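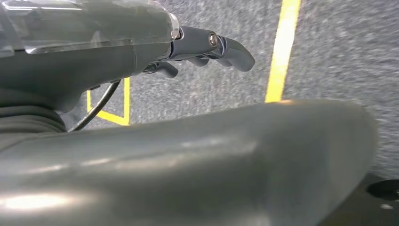
Grey gripper with its clear cover, from just behind.

Brorkgate Carré wall cabinet review: six units of calm in my cupboard under the stairs

By Sumeya Tufa, 27 October 2023

I've wanted a proper network cabinet at home for years and kept putting it off, partly on cost and partly on the grounds that a shelf does the same job. Well, a shelf does not do the same job. My shelf had a router, a switch, two power bricks, a patch panel held up with cable ties (I know) and a small storage box that hummed against the wall. Every time I reached in for the hoover I knocked something out.

So in August I ordered the Carré from Brorkgate, the six-unit version in black with the glass door. I paid £246 with delivery. You can get cheaper boxes, and I nearly bought one, but the cheap ones I looked at were all 300 mm deep inside and my switch has its power socket on the back. The Carré gives you 393 mm of usable depth, and I measured that myself with the rear cover on. Check this before you buy anything! The depth printed on the box tends to be the outside depth, and you lose a surprising amount to the door and the rails.

It comes flat packed. I was dreading that bit and it was mostly fine. There's a top, a bottom, two side panels that lift off, a back plate, the door, and four rails. The instructions are one sheet of drawings with no words on them at all, and drawing five shows the rails upside down, or at least shows them in a way that made me put them in upside down. If your unit numbers are running the wrong way, that's what you've done. I had it together in a bit over an hour including the rail business and a cup of tea.

The metal feels good. I've handled a few of these at work and the thin ones ring like a biscuit tin when you tap them, and this one doesn't really. Edges are folded over on the door and the sides, less so around the cable entries, where I caught a knuckle. There are brush strips supplied for the top and bottom openings and I'd fit them straight away, both for the dust and for the knuckles.

Now the hanging. You fix the back plate to the wall and the rest of the cabinet hooks on to it and then takes two bolts from inside. I really like this. With my old employer's cabinets you had one person holding the whole weight up while another person hunted for the hole. With this I did the plate alone, levelled it, and then only needed my neighbour for the lift. The wall fixings in the bag are rubbish though, short soft screws and plugs that spun in my brick. I used my own. It's rated for 60 kilos and I can't say I've tested that, mine has maybe a quarter of that in it.

What's it like to use, then? Lovely, mainly. The side panels come off with a quarter-turn catch, so I can get a hand in behind the switch without taking anything out. The door can be hung on either side (four screws, do it before you hang the cabinet and not after, like me). It opens far enough to lie nearly flat against the wall, and that matters a lot in a cupboard where the ceiling slopes. The lock is the usual toy lock. Two keys in the bag, and I suspect every Carré in the country opens with the same one. It'll keep small children out and that's all I want from it.

Heat was my big worry. The cupboard has no window and the storage box runs warm. There are holes in the top for two fans, but fans aren't included, and Brorkgate's own pair costs silly money. I bought a single quiet one from Arkum for much less and it fitted the holes with no fuss. I left it off for the first fortnight to see. With the door shut the drives sat at 44 degrees, and with the fan running they sit at 37. You can hear it if you stand in the hall and hold your breath. Otherwise no.

A few moans. The cage nuts! There are twenty in the bag and they are tight, tight enough that I bent a screwdriver tip getting them in. Buy the little insertion tool if you have more than three things to mount. Secondly, there's no shelf in the box, and anyone fitting this at home is going to have at least one thing that doesn't have rack ears. I think that's mean at this price. Thirdly, the earth strap for the door is about a hand's width too short if you swap the door to the left, so it pulls tight before the door is fully open. I emailed about that and got a longer one in the post eight days later with no charge, so well done to whoever answered.

I also looked at the Stemusitz one before buying, as a friend from my old job swears by his. It's a nicer thing in some ways. It arrives welded, the door is heavier and the lock is a real lock. It was also £393 for the same six units, and the depth isn't adjustable, where the Carré's rails slide back and forth. If it was going on the wall of a shop or a surgery I might well have spent the extra. For under the stairs next to the ironing board I couldn't do it.

There's a twelve-unit Carré as well, and if you have the wall for it I'd think hard about going up. I was so sure six was plenty. Patch panel, switch, shelf, power strip, and then the storage box takes two on its own, and I'm full. Already! My one blank panel is sitting in a drawer.

Cable management is whatever you bring to it. I swapped all my long leads for short ones in two colours, white for the house sockets and green for the cameras, and it looks so tidy that I've made several visitors admire it against their will. The short leads only cost me a tenner or so and made more difference to how it looks than the glass door did.

Would I buy it again? Yes, with my own screws and a fan in the basket from the start, and probably the bigger one. Four stars out of five. It would have been four and a half with a shelf.

Good: usable depth, hook-on back plate, sides off in seconds, helpful email people
Less good: wall fixings, brutal cage nuts, no shelf, drawing five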